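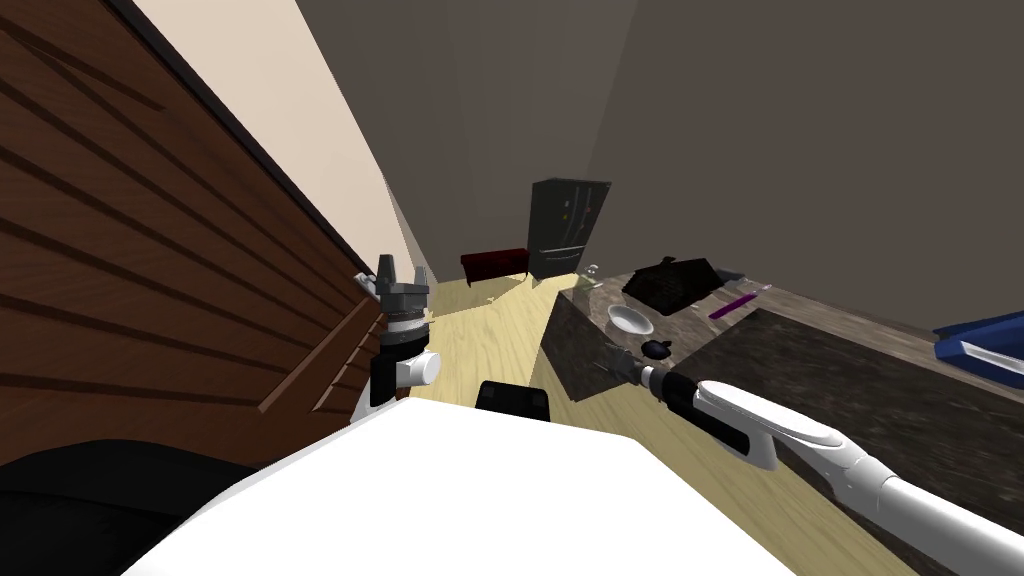
Rules before the arms move

I've rewritten our start-of-run rules for the simulated kitchen, mostly after arguing with Szabolcs Antal about what counts as a fair trial. They apply to every Hilon run from 19/09/2023.

Both grippers start empty and open. If a finger is touching anything at reset, scrap the run and don't log it as a failure.

Counter objects stay where the seed puts them. No nudging the bowl closer to the edge to help the reach.

Check the floor as well as the counter. Chiamaka Ogunleye lost 12 runs in July to a base collision we'd all missed on the overhead view.

Joint speed limits match the real arms, even when it's slow. Anything faster gets its own folder and stays out of the totals.

A task needs 20 clean runs before anyone quotes a success rate. Puvlow is at 116, so it's fine. Bashir isn't there yet.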